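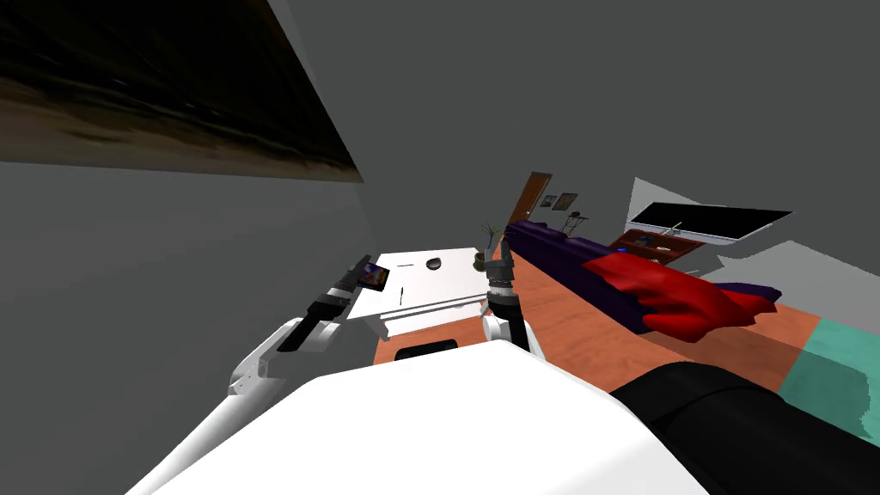 Sostgate Family and Couples Counselling
Minutes of the clinical practice meeting, November 2022

Present: Mal-soon Ko (chair), Mi-kyung Joo, Hye-jin Heo, Kyung-tae Lim
Apologies: Yoon-hee Woo
Minutes taken by: Hye-jin Heo

1. Minutes of the previous meeting
Agreed as a correct record, with one change. Under item 4, "weekly supervision" should read "fortnightly supervision". MK signed the amended copy.

2. Matters arising
2.1 The revised consent form is in use at both sites. The old version has been withdrawn from the shared drive. Paper copies held at Bullum are still to be destroyed.
2.2 The waiting room door at Bullum has been fitted with a closer. KL reported that speech can still be heard from room 2 when the corridor door is open. Carried to item 6.

3. Intake and waiting times
3.1 MJ presented the figures. The service delivered 1194 sessions in the year to date. 233 of these were first appointments for couples.
3.2 Couples asking for evening appointments wait longer than those who can attend in the day. The present booking system records the date of the first offer but not the date the couple first made contact, so the full wait cannot be reported.
3.3 Agreed that date of first contact will be entered by hand in the notes field until the system is replaced.
Action: all intake staff, with immediate effect.

4. Separate interviews at assessment
4.1 KL's paper had been circulated. It proposes that every couple assessment should include a short individual interview with each partner, 50 minutes in total, before joint work is offered.
4.2 HH supported the proposal on safety grounds. Screening questions on coercion and violence are at present asked with both partners in the room, and the answers cannot be relied on.
4.3 MJ raised the handling of information given by one partner and not known to the other. The current policy is silent on this. Two positions were discussed: no secrets held by the therapist, or limited confidence at the therapist's discretion. YW had sent written comments in favour of the second.
4.4 Agreed in principle that individual interviews will be introduced. The wording on confidence is to be settled first. Couples must be told of the rule in writing before the interviews take place.
Action: KL to redraft section 3 of the assessment policy. YW to comment on the draft.

5. Outcome measures
5.1 The relationship questionnaire is completed at the first session and is often missed at the last. Unplanned endings account for part of the gap.
5.2 HH proposed repeating the form at session six so that a second score exists for most cases. Agreed.
5.3 Partners are to complete the form separately and are not to be shown each other's scores unless both consent.
5.4 The Zuketti scoring sheet rounds half marks down. MJ to check whether earlier scores need correcting.
Action: MJ.

6. Rooms
6.1 Room 2 at Bullum is not to be used for couple sessions until the sound problem is dealt with. Individual sessions may continue with the corridor door shut.
6.2 A quotation for door seals has been requested. MK has authority to approve spending up to £100 without further reference to the meeting.

7. Training
7.1 The Pyo workshop on working with step-families has two places left. YW and HH to attend. Notes to be circulated afterwards.
7.2 KL asked for a session on online couple work where the partners join from different addresses. To go on the next agenda.

8. Any other business
8.1 Case notes must be closed within five working days of the final session. Several remain open.
8.2 The leaflet for new couples still gives the old cancellation period. MK to amend.

Next meeting: date to be confirmed by email. Papers to HH one week in advance.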